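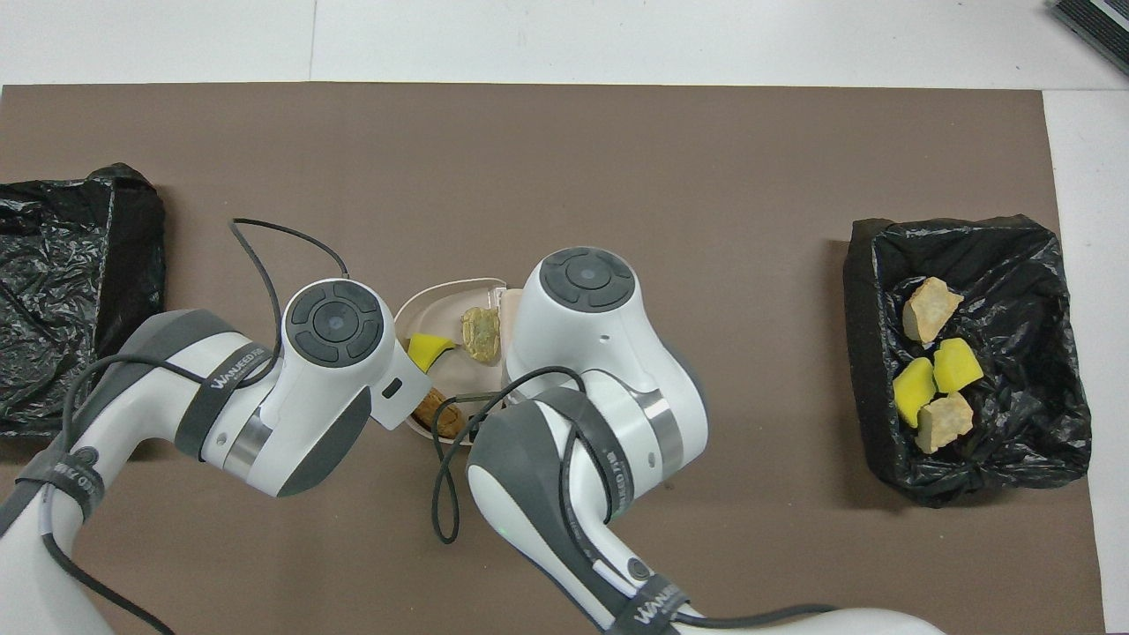
Tri d'un plateau en deux bacs : où vont les éponges et les blocs poreux ?

Uriel Farías
Je mets en place un poste de tri sur table : un plateau peu profond au centre d'un tapis, un bac doublé d'un sac noir de chaque côté. À droite, j'ai mis les morceaux d'éponge jaune et les blocs beiges poreux. Il reste sur le plateau un coin d'éponge, un objet doré froissé et un morceau brun bosselé. Faut-il séparer éponges et blocs ? Et le sac a-t-il besoin d'être fixé ?

Tiwari
Tout dépend de la filière. Une éponge synthétique va aux ordures résiduelles. Un bloc minéral relève de la déchèterie, sauf petite quantité tolérée par la commune - à vérifier dans le règlement de collecte. Si le bac de droite est destiné aux résiduels, les éponges y restent et les blocs en sortent. Pour le doré : froisser en boule et relâcher. S'il garde sa forme, c'est probablement de l'aluminium ; s'il se déplie, un film plastique métallisé. Le brun, si c'est du pain, va au compost.
Pour le sac, rabattre 14 cm sur le bord et passer un élastique large.

Jalon
Pareil pour l'élastique. Moi je mets tout dans le même sac et je trie à la fin.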